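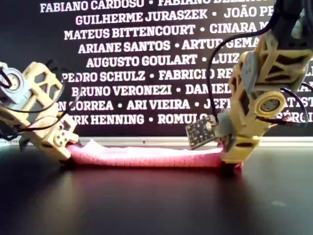
检查日期：27/12/2019
地点：Tretness 楼 418 室，台面工作间
检查方式：现场目视、手触、卷尺测量
上次检查：5 月
适用范围：台面、台面上使用的软质物品（泡沫条、布块）、白色面、收纳、通道、照明、插座。楼道和楼梯由物业另表检查，不在本表内。

结果填写：合格 / 整改 / 观察。填“观察”的项目下次必须复查，不能直接改成合格。

## 一、台面

- [x] 台面稳固，四角按压无晃动。合格
- [x] 台面高度与登记一致（70 厘米）。合格
- [x] 台面边缘无毛刺、无开裂。合格
- [ ] 台面无残留胶痕。整改
- [ ] 反光不影响作业。观察

备注：深色台面容易显灰尘和指纹，擦拭要用微湿的布，再用干布收一遍。胶痕在靠窗一侧，摸得到，斜着看才明显，应该是以前贴定位胶带留下的。用 Drosari 中性清洁剂处理，不要用刀片刮，5 月那次刮过以后留了一道细痕，到现在还在。

反光的问题上次也写过。右侧偏亮，站在正面看，浅色物品的边不太好认。百叶帘放下一半以后好一些，先这样用，暂不换灯。

## 二、泡沫条

- [x] 表面无撕裂、无掉渣。合格
- [x] 无明显异味。合格
- [x] 与热源保持距离。合格
- [ ] 备用件装袋并贴标签。整改

备注：粉色泡沫条属于可燃物，台上只留正在用的，其余放回柜内。备用的泡沫条这次是散放在柜子下层的，有两根压在纸箱下面，已经压扁，取出后放了半天没有恢复，按报废处理。袋子有，标签没有，请补。

泡沫条不得用酒精擦。脏了用清水加一点洗洁精，挤干，平放晾透后再入柜。没有干透就装袋，里面会发霉，柜子里其他东西也会带上味道。

两端最容易坏，检查时先看两端。用手指按下去，松手后看回弹，凹痕长时间不消的就换掉。

## 三、布块

- [x] 布边缝线完整，无脱线。合格
- [x] 无油污、无烧灼痕迹。合格
- [x] 布块不垂出台面边缘。合格
- [ ] 使用前抚平。观察

备注：布块在柜里是对折再对折存放的，展开后会有十字形的折痕。折痕不算缺陷，不必填整改。折痕处如果翘起，先用手抚平；仍然翘的，拿到隔壁熨，低温，垫一层棉布。不要在 418 室内用熨斗，这间的插座回路没有为熨斗留余量。
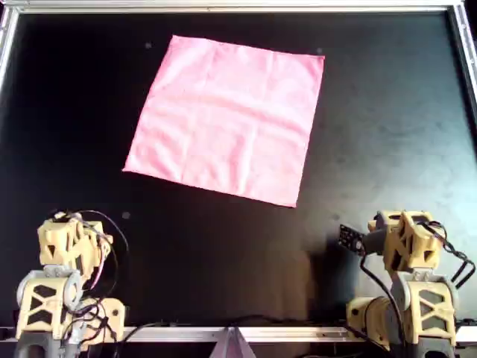

布块四周要留出空，不要和水杯、剪刀、订书机放在同一张台面上。面料偏滑的布容易带着上面的小件一起移动，拿起来之前先看一眼有没有东西压在上面。

台面上的浅灰色小点逐个摸过再填表。是固定在台面上的，保持原样；是碎屑的，用粘毛滚筒粘掉，不要用手掌扫到地上。上次有人把螺钉头当成污渍擦了很久，表面涂层都擦花了，所以这条写进来。

布块每月洗一次，同色一起洗，不加柔顺剂。洗后尺寸如有变化，写在柜门内侧的登记纸上。

## 四、白色面

- [x] 无划痕。合格
- [x] 无卷边、无鼓包。合格
- [ ] 表面清洁，无色渍。观察

备注：白色面用干的超细纤维布擦，从一侧往另一侧走，不要来回打圈。有一处很淡的黄印，擦了两遍没有去掉，位置已登记，下次看有没有扩大。如果扩大，按受潮处理，先查后面的墙。

检查白色面时光线要柔和。开着直射灯看不出浅色的印子，把灯关掉一组再看。
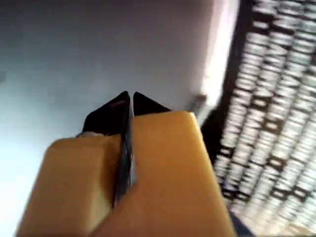 图：浅色表面，前方为黄色垫块和黑色尖端。

## 五、收纳与标识

- [x] 柜门能关严。合格
- [x] 重物在下层，轻物在上层。合格
- [ ] 柜顶无堆放物。整改
- [ ] 横幅、挂布固定牢靠，下沿不拖地。观察

备注：柜顶放着 Hrubý 的空纸盒和一卷旧包装膜。都是易燃的，离灯又近，当天已拿下来，但没有定下来放哪里，所以仍填整改。纸盒如果要留着退货用，请折平放到库房。

黑色横幅目前是牢的。绑带有一根已经发硬，弯一下能听到响声，可能撑不到明年夏天。换绑带的时候两边一起换，不然受力不匀，会往一边歪。白字部分不要折在折线上，容易掉色。

## 六、通道与地面

- [x] 台面与墙之间的通道净宽不小于 60 厘米。合格
- [x] 地面无积水、无松动地砖。合格
- [ ] 门后无杂物。整改

备注：通道量的是最窄处，凳子推进去以后量的。凳子拉出来就不够了，离开时要把凳子推回去。门后靠着一把折叠梯，门只能开到大半，梯子应移到走廊尽头的工具间。这一条 5 月也写过，当时移走了，后来又放了回来。

## 七、照明、温度与用电

- [x] 室温在 18 ℃以上。合格
- [x] 灯具无闪烁。合格
- [x] 插座面板无发黄、无松动。合格
- [x] 电线无破皮，不横跨通道。合格
- [ ] 插排不串接。整改

备注：窗边有一个插排接在另一个插排上，已当场拔掉。需要的话领一根长的 Kistby 插排，库房还有。离开房间前，最后走的人关总开关，并在门边的纸上打勾。十二月的纸有几天是空的，问了也说不清是没关还是没打勾。

## 八、需要整改的项目

| 项目 | 处理 | 状态 |
|---|---|---|
| 台面胶痕 | 中性清洁剂，软布 | 未完成 |
| 泡沫条备用件 | 装袋，补标签 | 未完成 |
| 压扁的泡沫条 | 报废，按可燃垃圾分类 | 已完成 |
| 柜顶纸盒 | 折平，送库房 | 已取下，待送 |
| 门后折叠梯 | 移到工具间 | 未完成 |
| 插排串接 | 拔除，换长插排 | 已拔，待领 |

观察项目：台面反光、布块抚平、白色面黄印、横幅绑带。

## 九、补充意见

1. 粘毛滚筒快用完了，请和标签一起申领。
2. 清洁剂瓶身上的开封日期看不清，下次开新瓶时用油性笔写在瓶底。
3. 柜门内侧的登记纸已写满，旧纸不要扔，夹到本表后面。
4. 本表第三项建议加一行“布块正反面”，目前放反了也没有地方填。

整改完成后在表格“状态”一栏写明日期和签字，原表留在 418 室，复印一份交库房。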